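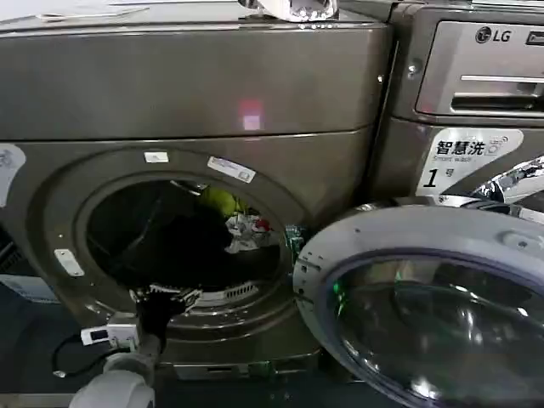
7月分の進捗報告(Thevar助成・衣類取り出しハンド比較)

いつもお世話になっております。先月の報告が長すぎて読むのに時間がかかったとのことでしたので、今月は短くします、と書き始めておいて、また長くなりそうな予感がしています。書きたいことが多い月でした。お茶でも飲みながらどうぞ。

今月はほぼずっと乾燥機の前にいました。前半がハンドの比較、後半が制御のほうの比較です。つかみの試行は今月分だけで2885回になりました。自分でも集計を見てちょっと笑いました。腕のほうは元気です。私の腰はそうでもないです(試行のたびに服を戻すのは人間なので……)。

全体の状況

計画書でいうと、第二段階の「ドラム内からの取り出し」に入っています。第一段階のかごからの取り出しは先月で区切りをつけました。細かい宿題は残っていますが、ドラムのほうが断然むずかしく、かごの残りを片づけてから進むより、先にこちらで困っておいたほうがよいと判断しました。

評価の中心は「1号」のシールが貼ってある洗濯機の、すぐ左隣の乾燥機です。メンバー内では乾燥機のことも勝手に1号と呼んでいて、ログのファイル名もそうなっています。シールは洗濯機側のものなので、データをお渡しするときに混乱しないよう、表のほうでは「1号横・乾燥機」に直しておきます。今のログをそのままご覧になる場合はご注意ください。

比べているハンドは2種類です。ひとつは以前から使っているClamarの平行開閉ハンド、もうひとつが今回の予算で買わせていただいたRindemsteadの柔らかい指のハンドです。後者は月の初めに届きました。箱を開けたときはかなり盛り上がりました。

Clamarのほう

こちらは相変わらず手堅いです。厚手の服、パーカーとかタオルとか、そういうものは一度つかめばまず離しません。指が細いので、服の山にすっと差し込めるのもいいところです。

困るのはドラムの手前の縁です。縁のすぐ内側に、細い穴が並んだ白いフィルターの格子がありまして、手前に寄った服を取ろうとすると、指先がこの格子にちょうど当たる高さに来るんです。布を拾うつもりで下げていくと格子を押す。押すと力の値が跳ねる。跳ねると安全側で止まる。今月この止まり方をしたのが34回ありました。全部Clamarのときです。

最初は腕の位置合わせがずれているのかと思って、木曜日を丸一日つぶして較正をやり直しました。結果、ほとんど変わらず。ずれではなく、単純に指の長さと手首の太さの組み合わせの問題でした。手首が縁に当たらないように逃がすと、指先の角度が寝てしまって、格子に引っかかりやすい向きになる。これは図面で見ていたときには気づけませんでした。現物の前で、腕を止めたまま横からのぞき込んで、ああ、と声が出ました。

対策として、指先に丸みをつけた部品を作って付け替えてみています。今のところ感触はいいのですが、丸くした分だけ薄いシャツをつまみ損ねる場面が出てきました。もう少し削り方を変えて試します。

Rindemsteadのほう

期待の新人です。柔らかい指なので格子に触れても平気で、止まることがありません。ドラムの内壁にべたっと張りついた服も、壁をなぞるようにして剥がせます。初めてこれが決まったときは、見ていた全員で拍手しました(大げさですみません)。

ただ、かさばります。指を開いた状態だと口の中で向きを変えるのに余裕がなく、奥へ入れるときは閉じて入れて、中で開くという手順になります。これで一回あたりの時間が延びます。それから、重い服が複数からまったときの保持が弱いです。持ち上げた瞬間は持てていて、口を通るあたりでじわじわ滑っていく。見ているほうの心臓に悪いです。空気圧を上げると改善しますが、上げすぎると指の開き方に癖がつくようなので、長く使うつもりならあまり無理はさせたくないところです。

もうひとつ、静電気のせいなのか、化繊の薄手が指にくっついて離れないことがあります。つかめないより贅沢な悩みですが、かごの上で手をぱっと開いても服がぶら下がったままだと、次の動作に進めません。いまは開いたあとに小さく振る動作を足してしのいでいます。見た目が完全に「手を洗ったあとの人」です。

今のところの順位

一回ごとのつかみの成功だけで見るとRindemsteadが上です。取り出してかごに入れるまでの時間だとClamarが上です。というわけで、どちらかに決めるのはもう一か月待ってください。急いで決めて、あとで指先部品の改良で順位が入れ替わると、比較した意味がなくなってしまいます。

ちなみに、制御を切り替えたあとの最後の一週間だけ取り出すと、Rindemsteadのつかみ成功率は97パーセントでした。この数字はとても気に入っているのですが、服の組み合わせが比較的やさしい週だったので、計画書の目標達成の根拠としては使わないことにします。資料に引用される場合も、その点だけ添えていただけると助かります。

制御の比較

後半にやったのがこちらです。これまでは位置の指令だけで動かしていましたが、手首の力を見ながら逃げる制御を入れました。縁や内壁に触れたときに、押し返さずに少し引いてくれます。

入れてよかったです。本当に。前は縁に触れるたびに私が非常停止に手を伸ばしていたのが、今は安心して見ていられます。Clamarの格子問題もこれで頻度が下がりました。先ほどの停止のほとんどは、切り替える前の二週間で起きたものです。

逆に悪くなったところもあります。服の山が重いと、その重さを「何かに当たった」と勘違いして引いてしまう。つかんだのに手を引っ込める、という、なんとも遠慮深いロボットになる時間帯がありました。しきい値を服の量に合わせて変えればよさそうですが、量を見積もるところがまだ雑なので、来月の宿題にします。

カメラのこと

頭のカメラからは、ドラムの中の様子が思ったよりよく見えます。困るのは黒い服です。黄緑や白のものはすぐ輪郭が取れるのに、黒いものが下のほうに広がっていると、暗いドラムの内側とくっついて、どこまでが服でどこからが影なのか怪しくなります。画面を見ている人間も迷うので、まあ無理もないです。

露出を上げると今度は本体の金属の表面や上のパネルが明るくなりすぎて、口の縁の検出が不安定になります。ひとまず、全体用と中を見る用で露出を変えて続けて撮る方式にしました。処理は少し遅くなりますが、腕が近づく間に終わるので実害は出ていません。

手首にも小さなカメラを付けるかどうかは迷っています。付ければ黒い服の問題はかなり楽になるはずです。でも手首まわりはすでに窮屈で、ケーブルの取り回しにも気をつかいます。ドラムの口のところでケーブルが垂れて縁をこするのが一番こわいので、付けるとしたら配線から見直しになります。

隣の洗濯機の扉

すごく地味な話ですが、書いておきます。隣のLGの洗濯機の丸い扉は、開けると乾燥機の前にかぶってきます。開いている状態だと、右側からまわり込む腕の軌道がふさがれます。初めは毎回きちんと閉めてから試していました。

途中で考えを変えて、開いたままの条件も評価に入れることにしました。使う人は洗濯物を移したあと、扉を開けたままにすることが多いですよね。私も家では開けっぱなしです。開いた扉を避けて、下寄りから入る軌道を別に用意したところ、Clamarなら問題なく通ります。Rindemsteadは指の幅の分だけきびしくて、たまに経路が見つからないまま考え込みます。この差は最終的な選定に効いてくるかもしれません。

扉の角度は今のところ人が目で見て合わせています。ここは来月、角度も認識させて、その場で軌道を選ばせたいです。

うまくいかなかったこと

報告書なので、これもちゃんと書きます。

靴下は、まだだめです。ドラムの一番奥で丸まった靴下は、どちらのハンドでも取りこぼします。Clamarは向きさえ合えばつまめるのですが、その向きが見えない。Rindemsteadはかき出す動きで手前まで持ってこられますが、途中で別の服の下に潜り込ませてしまうことがあって、靴下を探す旅がまた始まります。

それと、Rindemsteadの指を2本だめにしました。申し訳ありません。袖のファスナーに引っかけて裂いたのが原因です。予備がありましたので試験は止まっていませんが、消耗品として見込んでいた数より減りが早いです。ファスナーのある服は、当面Clamar側だけで試すことにしました。比較としては片手落ちになりますので、条件の違いは表に明記します。

もうひとつ、月の中ごろにログの一部で力の値の時刻がずれて記録されていました。原因は私の設定ミスです。つかめたかどうかの判定には影響しませんが、制御の比較には使えないので、該当分は制御の集計から外しました。同じことがまた起きたら起動時に警告が出るようにしてあります。

予算について

大きな買い物はハンドで済んでいますので、今月の支出は指先部品の材料と、評価用の服くらいです。服は古着でそろえました。黒い服が足りなくなって、最後は自分の家から持ってきました(これは請求しません)。

ご相談がひとつあります。上に書いたとおりRindemsteadの指の減りが早いので、予備を追加で買わせていただけないでしょうか。費目は消耗品の枠内に収まる見込みです。手首カメラのほうは、付けるかどうか自分の中でも決まっていないので、今回はお願いに含めません。決めたら別に見積もりをお送りします。

来月の予定

まず、Clamarの丸い指先の二回目の試作です。薄いシャツがつまめるところまで戻せれば、かなり強い候補になると思っています。

次に、力のしきい値を服の量で変えるところ。あわせて量の見積もりも作り直します。

それから扉の角度の認識。靴下は時間が余ったら、と書きかけましたが、余らない気がするので、週のどこかに靴下だけの日を作ります。

見学の件、ぜひお越しください。午後より午前のほうが機械が空いていて、待たずにご覧いただけます。上着は脱いで乾燥機のまわりに置かないでいただけると助かります。服と見れば取りに行きますので。

追伸:集計表は整理が終わりしだい別便でお送りします。列の名前が略語だらけなので、対応表も付けておきます。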